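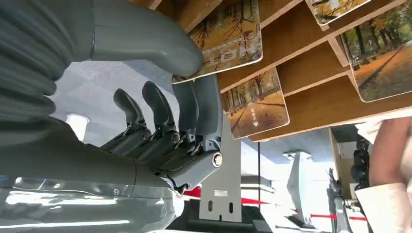
Guías > Expositores de madera > Colocación de las tarjetas

Montaje y uso del expositor Cadden
Enero de 2018, por Fernanda Falcão

Con el mueble ya en su sitio, llega la parte más agradecida, que es llenarlo. Las tarjetas de otoño (ramas desnudas, senderos con hojas naranjas) lucen mucho cuando se ven seguidas, así que tómese su tiempo para elegir el orden.

1. Apoye cada tarjeta en su ranura inclinada, con la imagen hacia fuera, y deje que descanse sola, sin empujarla.

2. Compruebe que el texto blanco impreso se lee bien y que ningún listón lo tapa.

Nota: las ranuras admiten tarjetas de hasta 25 cm de ancho.

3. Marque en el suelo la zona del expositor con cinta amarilla. Sobre moqueta de pelo corto, pase antes la aspiradora y apriete bien la esquina con la mano.

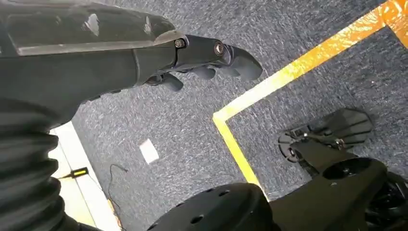
Conviene repasar los tramos de cinta de vez en cuando, con un poco de cariño, y cambiarlos en cuanto se levante una punta. Nosotros solemos hacerlo en mayo, con la limpieza grande.

Precaución: deje unos 40 cm libres entre la cinta y el mueble, y no arrastre nunca el expositor cargado.

Recambio de listones: referencia 1736.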